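Section 6: Replacing the Exhaust Filters and Resetting Booth Pressure

This section applies to Stellance cross-draft and side-downdraft booths fitted with the Ziter pressure controller. For booths with a manual damper only, complete steps 1 through 14 and then go to Section 7.

6.1 When to change the filters

Change the exhaust filters when the differential pressure across the filter bank reaches the change-out value on the data plate. The data plate is inside the control cabinet door. Do not judge the filters by color. Light-colored coatings can load a filter fully with little visible change on the face.

The controller shows FLTR in the top line of the display when change-out pressure has been held for 316 seconds. Spraying can be finished on the part in progress. Do not start another part.

Intake filters are on a separate schedule. See Section 5.

6.2 Before you start

You will need:

Replacement exhaust filters, Grerna type 424 or the type listed on the data plate
A flat plastic scraper
A covered metal container for used filters
Gloves, eye protection and a respirator rated for the coating in use
The cabinet key

CAUTION: Used filters loaded with certain coatings can heat up and catch fire without an outside source of ignition. Do not stack them on the booth floor. Follow the coating supplier's instructions for wetting and disposal.

WARNING: Lock out the fan motor at the main disconnect before you open the filter bank. The stop button on the controller does not isolate the motor.

6.3 Removing the old filters

1. Stop all spraying and disconnect the fluid and air lines from the guns.

2. Let the fan run until the purge timer reaches zero. Do not skip the purge.

3. Press STOP and wait for the fan to come to rest.

4. Lock and tag the main disconnect. Try the START button to confirm that the fan does not run.

5. Open the retaining grids, beginning with the top row.

6. Pull each filter straight out toward you. Keep the loaded face up.

7. Place the filters directly in the metal container and close the lid.

8. Scrape dried overspray from the filter frames. Pay attention to the lower corners, where buildup will hold the new filter away from the seal.

9. Check the frame seals. Replace any seal that is torn, hardened or missing.

Note: Do not use a steel scraper on the frames or seals.

6.4 Installing the new filters

10. Check the airflow arrow on each filter. The arrow points away from the work area and toward the fan.

11. Fit the bottom row first. Each filter must sit flat against the seal on all four sides.

12. Close the retaining grids. A grid that has to be forced usually means a filter is folded at one corner. Open it and refit the filter.

13. Remove tools, rags and packaging from the booth and from the exhaust plenum.

14. Remove the lock and tag, and restore power.

6.5 Resetting the pressure controller

The controller stores a clean-filter baseline and measures loading against it. The baseline must be reset after every full filter change. If it is not, the FLTR message will return early or will not return at all.

15. Close all booth doors. Latch the product doors.

16. Press START and let the fan run for ten minutes with no spraying.

17. Press and hold MENU until SETUP appears.

18. Enter the access code. The factory code is 927. Change it after commissioning, using menu item 12.

19. Scroll to BASELINE and press ENTER. The current reading flashes.

20. When the reading is steady, press ENTER again. The display shows SAVED.

21. Press MENU to return to the run screen. Check that the FLTR message has cleared.

If the reading does not settle, look for an open door, a blocked intake or water in the sensing tubes. The sensing tubes connect to the controller at the two lower ports. Port 1 is the booth side. Port 2 is the plenum side.

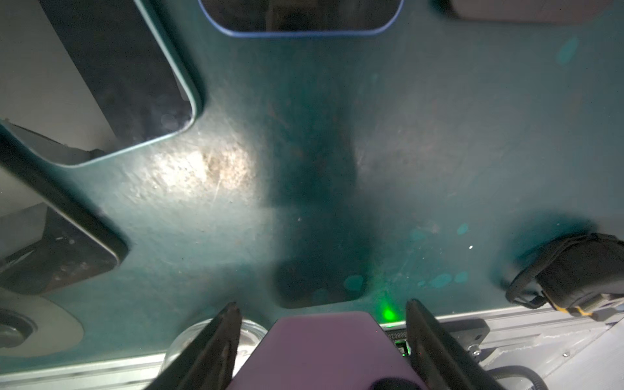 Rakiya Babalola wrote in to say that her baseline drifted for most of October until she found the two sensing tubes swapped at the controller, and that the display gave no error the whole time. She asks that the manual tell people to check the ports before they touch the menu.

The check is as follows. With the fan running, disconnect the tube from port 2 only. The reading should fall. If it rises, the tubes are reversed. Stop the fan, swap them, and repeat steps 16 through 21.

6.6 Partial filter changes

Changing only the most heavily loaded filters is permitted once between full changes. Air will favor the new filters, so the flow across the booth will be uneven. Do not reset the baseline after a partial change.

6.7 Checking the fan belt

Inspect the drive belt every 2,000 operating hours, or at the nearest filter change before that point. Operating hours are shown under menu item 4.

22. Lock out the main disconnect as in step 4.

23. Remove the belt guard.

24. Look for cracks, glazing and frayed edges. Replace belts as a matched set.

25. Check tension with a gauge against the value on the guard label.

26. Refit the guard before restoring power.

On booths with a Verbruggen motor base, loosen the two clamp bolts before turning the adjusting screw. Turning the screw with the bolts tight will strip the thread.

6.8 Records

Enter the date, filter type, new baseline reading and operating hours in the booth log. Keep the log with the booth. Service requests must include the last three baseline readings and the serial number from the data plate. Send them to Marloes Van Rooij at the service desk.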